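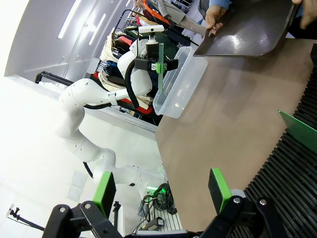
Ticket 441: Strebel label printer skips blanks, then stops with error 636

Status: open (see the bottom, I'm not quite ready to close it)
Product: Strebel desktop label printer, USB, running off Urkia on a Windows laptop
Site: Butley stockroom, upstairs

What's going on

Okay, so the label printer has lost its mind. It prints a few shipping labels just fine, then it spits out a blank one, then a good one, then a label where the address starts halfway down and finishes on the next label. After a while of that it gives up, the light goes orange, and Urkia pops up a box that says "Error 636: media not detected." There is media. I'm looking right at it!

It started the morning after I put in a new roll, so my first guess was the roll. Same brand we always get, same size, 600 labels on it, and it went in the same way the last one did. I'm writing everything down as I go this time. In December I fixed a different problem with this same printer, didn't write down how, and then had to fix it all over again a month later.

What I want is for it to print one address on one label. I'm easy to please.

Log

8:40 a.m. Turned the printer off and on. Turned the laptop off and on. Unplugged the USB cable, blew on it like an old game cartridge, plugged it back in. Printed three good labels, got excited, got a blank. So no.

8:55. Took the new roll out and put the end of the old roll back in (I keep the stubs, they're handy for shelf tags). Same thing happened, only it took longer to go wrong. I don't know how much to trust that, there weren't many labels left on the stub. But if the old roll does it too, then the new roll is probably off the hook.

9:10. Ran the calibration, where you hold the feed button until the light blinks twice and let go. It's supposed to push out a few labels, find the gaps between them, and stop. Mine pushed out a long ribbon of labels and stopped in the middle of one. Ran it again and it stopped in the middle of one again, in a different spot. I feel like this is a clue.

9:30. Orders are stacking up. There are 241 labels sitting in the queue from the weekend sale and the pickup truck comes at four. I paused the queue so it wouldn't keep burning through blanks. (If anybody finds this ticket later with the same problem: pause the queue first. I should have done that before anything else and I wasted a good length of roll.)

9:45. Called the Flillthorpe shop to ask if theirs was acting up too. Same printer, same software. Theirs is fine. They did mention that they haven't taken the latest Urkia update, and we have, so I put that on the list.

10:05. Decided to clean the thing. It hasn't been cleaned in longer than I'd like to admit.

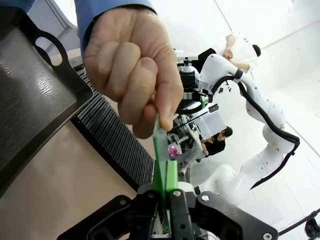
Cleaning a label printer is pretty quick once you have the lid up, and most of the gunk is on the rubber roller and on the thin dark line of the print head just above it. I use the cleaning cards, the long stiff ones that come in a foil packet, and snap off a narrow piece so it reaches the corners. Hold it like the green strip in the photo, pinched between your thumb and index finger with the rest of your hand closed up and the length of the strip hanging down out of the bottom. I used to hold it by the flat with my fingertips and it bent every single time. Then wipe along the head in one direction, left to right, turn the card over, and do it again. Let it dry for a couple of minutes before you close the lid. The roller I do with a lint-free cloth, turning it a little at a time with my thumb.

A lot of gray fuzz came out, plus one shred of label that had stuck itself to the roller. I was sure that shred was the whole problem. I even told everyone in the stockroom it was fixed.

10:30. It's not fixed. The print is a lot darker and sharper now, so that was worth doing, but I got a blank after five labels and error 636 after eleven.

10:40. Deleted the printer from Windows and added it back. Downloaded the driver fresh. Now there are two Strebels in the printer list, one of which says it's offline, and Urkia kept picking the offline one. Deleted both, restarted, added it one more time. Back to one printer, still the same blanks.

11:00. Printed a test label straight from the Windows printer settings, skipping Urkia completely. Did ten in a row. Eight were good, one was blank, one had the text sliding downhill off the bottom. So it's doing it without Urkia too, only less. That bugged me more than anything else so far. If it was all software the Windows test should be clean, and if it was all hardware it should be just as bad.

11:15. Sent what I had to the support list and went to eat something. 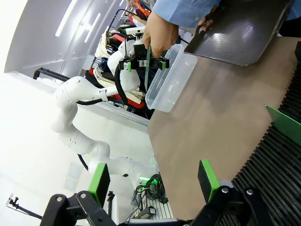

Khôi Lưu wrote back that it sounded like two problems sitting on top of each other, and that I should stop trying to find one cause for both. First thing to check was the gap sensor. On that Strebel it slides side to side under the labels, and it's very easy to knock it over with your knuckles when you're changing a roll. It should line up with the little arrow molded into the plastic. If it's off toward the edge it can still see some of the gaps, so you get good labels for a while and then it misses one. Second thing was the label size in Urkia, which the last update set back to the default for at least one other shop.

11:50. Well, guess who knocked the sensor over with their knuckles. It was way off to the left, nowhere near the arrow. I have changed that roll I don't know how many times and I never noticed the sensor could move at all. I thought it was just part of the floor of the printer. Slid it back until it clicked, closed the lid, ran the calibration. It pushed out three labels and stopped dead on a gap, and I may have clapped.

12:05 p.m. Windows test again, twenty labels this time. All good. No blanks, nothing sliding.

12:15. Unpaused the queue for a minute and paused it again. Through Urkia the addresses were still creeping down, a tiny bit more on each label, until one jumped the gap. No error though! So that's the hardware half done and the second half is exactly what Khôi said.

12:20. Finding the label size in Urkia took me longer than it should have. It used to be under Printing. Now it's under Shipping, then Carriers, then a gear icon next to each carrier, and each one has its own size. Ours had been set back to a size that's a hair longer than the labels we use, which explains the creeping. I changed it for all the carriers, saved, went back in to check, and two of them hadn't saved. You have to hit Save on every carrier before you click over to the next one, otherwise it just forgets. It doesn't warn you either.

12:35. Did them one at a time, saving each. Logged out and back in. They all stuck.

12:40. Test batch of ten through Urkia. Ten good labels! Unpaused the queue and stood there with my hand over the pause button like a nervous parent.

1:25. Whole queue done. One label came out wrinkled, but I think that was me tugging on it. Everything got packed and went out on the truck.

Things I tried that didn't matter

Swapping rolls, swapping the USB port, the driver, the restarting. I did leave the new driver in, it doesn't seem to hurt anything. The cleaning didn't fix the skipping but it fixed something I'd stopped noticing, which was a faint white line running down through the bar codes. I went back and looked at some older labels and it's been there for ages.
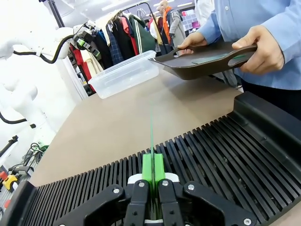 I also turned the darkness setting down one notch after that, seeing as I'd been bumping it up for months to make up for a dirty print head. The labels look the same to me at the lower number and the bar codes scan on the first try with the handheld. If they start looking pale I'll put it back up.

For whoever changes the roll next

Pause the queue. Lift the lid all the way, it will go farther than you think. Look at the sensor before you drop the roll in and look again after. It should be on the arrow. Feed one label by hand with the button, and if it doesn't stop on a gap, run the calibration before you print anything real. I've put a dab of white paint pen next to the arrow so it's easier to see.

Still open

Salamatu Odukoya asked on the list whether the sizes in Urkia get reset on every update or only on that last one, and I don't have an answer. I've turned off automatic updates on the stockroom laptop for now. Flillthorpe is going to write down their label sizes, take the update after closing tonight, and let me know what it does to them. I'd like to leave the ticket open until I hear back, and I'll add it here.

3:50. Another small batch just went through, all good, no 636.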